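The play kitchen, finally on a proper surface

Saturday, March 31, 2018 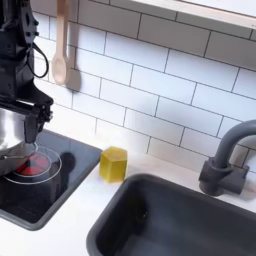
I have been meaning to write up the play kitchen since the beginning of March, and this is the first free morning I have had. If you read the earlier posts you know it started on the living room floor, moved to the hallway, and spent most of the winter behind the couch. It is now in the corner of the back room and I don't plan to move it again.

The set is a Sukomex. I bought it secondhand for 145, which included the stove, the sink and a bag of small things that did not all belong to it. New ones were more than I wanted to spend on a toy. The seller had kept the instruction sheet, but two pages were missing and the steps for the counter were on one of them. I worked it out by laying the parts on the rug and trying them until they fit.

The part I like best is still the stovetop. It is a glossy black panel with a gray rim, and the burner is printed on it in red, divided up like slices of a pie, with two thin white rings outside it. There are no knobs to lose and nothing to catch crumbs. It does show every fingerprint. I wipe it with a damp cloth and then a dry one, and if I skip the dry one it streaks. I tried a spray cleaner once and it left a film that took three passes to get off, so I went back to water.

The sink is black too, and deep. I had expected a shallow tray, the kind where a cup sticks out over the top. Dust shows up in it fast. It has no drain, so when real water goes in (it does, whatever the rule is) it has to come out with a sponge. I keep one on the shelf for that and replace it when it starts to smell.

The counter is plain white. I thought about covering it with shelf paper in a marble print, and even bought a roll, but I held it up next to the tile and the two together looked too busy. The roll is in the closet. The white is easy to live with and marker comes off it if you get there the same day.

Pots were the next question. The plastic ones that came in the bag were light enough to slide off with a bump of the elbow, and one had a split handle. I replaced them with stainless steel, from a store called Nesa that sells kitchen things and has one shelf of toys near the back. They make more noise. They also stay where they are put, and they go in the dishwasher with ours. I bought the pot first and went back for a pan the week after.

Food took longer to sort out. The set came with a few molded vegetables that were fine, but they got ignored. What gets cooked in our house is blocks. There is a yellow hexagonal one that has been butter, cheese, a lemon and a bar of soap, and it lives on the counter between the stove and the sink most of the time. I used to put it back in the block tub every night. It was back by breakfast, so I quit. There are 17 blocks in regular use as groceries now, and they have their own bin on the bottom shelf. The molded vegetables went into a bag for the donation box.

A few practical notes, mostly for the person who wrote in asking about setup.

Check the height before you do anything permanent. I put ours on a low bench from Stadow and had to add 8 felt pads underneath to get it level, as the floor in that corner slopes.

Leave a gap behind it wide enough for your hand. Small things fall back there and you will want them.

Put the bins below and leave the top clear. When I had a dish rack up there it took up the only space for chopping, and everything ended up on the floor.

I still want to find a small faucet handle to replace the one that is loose. Sukomex no longer lists the part. If anyone has bought one separately, leave a comment with where you got it.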